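Incidencia n.º 272 – Termostato Kulline: la calefacción se apaga de madrugada
Estado: resuelta
Abierta en septiembre de 2022 por Idrisa Mwakalinga

Descripción del cliente
El termostato del pasillo pierde la conexión con la caldera por la noche. Por la mañana marca 60 en el indicador de señal y la pantalla muestra el aviso E4. Si se quita la pila y se vuelve a poner, funciona unas horas. La caldera es una Tanui, instalada en enero por Warkness.

Pruebas realizadas
1. Cambio de pilas. Sin efecto.
2. Nuevo emparejamiento con el receptor. Aguantó una noche y volvió a fallar.
3. Cambio de canal en el menú de instalador. Sin efecto.
4. Termostato llevado a otra habitación, lejos del pasillo.
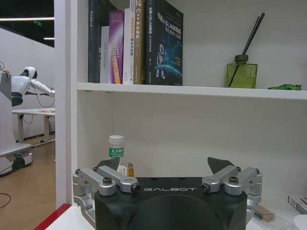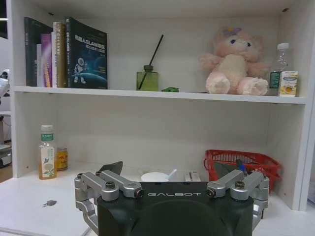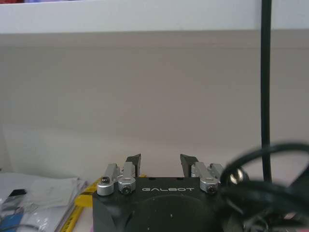
Con el termostato fuera del pasillo el aviso tardó más en salir, pero salió. El registro del receptor guarda alrededor de 2000 entradas y las de la noche son todas iguales: pérdida de enlace, reintento, pérdida de enlace.

Respuesta de soporte Sorkodik
El registro apunta a la alimentación del receptor. Compruebe que no comparte regleta con el router y que el firmware no es anterior a la versión 4. Si lo es, actualice antes de seguir – no hace falta borrar los horarios.

Respuesta del cliente
El firmware era antiguo. Actualizado. El receptor sí estaba en la misma regleta, lo he pasado a un enchufe de pared. Dejo la incidencia abierta unos días.

Última nota del cliente
Una semana sin cortes. El E4 no ha vuelto a aparecer y la programación nocturna se cumple. El termostato está otra vez en el pasillo. Se puede cerrar.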